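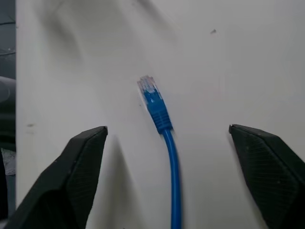 One of our reviewers at Monwood wrote that a comparison of two grippers on a soft cable is really a comparison of two ways of being lucky, and asked us to say plainly how much of the difference comes from the finger pads and how much from where the cable happens to lie. We were glad to get that remark, and it shaped this section more than anything else did.

Figure 3. Wrist camera view with the fingers open on either side of a blue Ethernet cable. The RJ45 plug lies farther forward than the fingertips.

4.2 Finger pads and cable pose

We ran the Lusberg and the Pesel grippers on the same arm, with the same controller and the same wrist camera, and we left the gains alone once the first tests were done (a temptation we did not always find easy to resist!). Altogether we kept 1,019 grasp attempts, of which 716 ended with the plug held firmly enough to be carried to the socket. A further 46 were stopped by the operator and are counted here as failures.

The textured pads in Figure 3 belong to the Pesel. They did best when they closed on the ribbed boot, and a good deal worse on the round jacket, where the cable tended to roll a little as the fingers came together. With the smooth Lusberg pads we saw the same pattern, only stronger. We then repeated 19 of the hardest poses with the Nanayakkara controller, which slows the last part of the closing motion, and those results are given in Section 4.3.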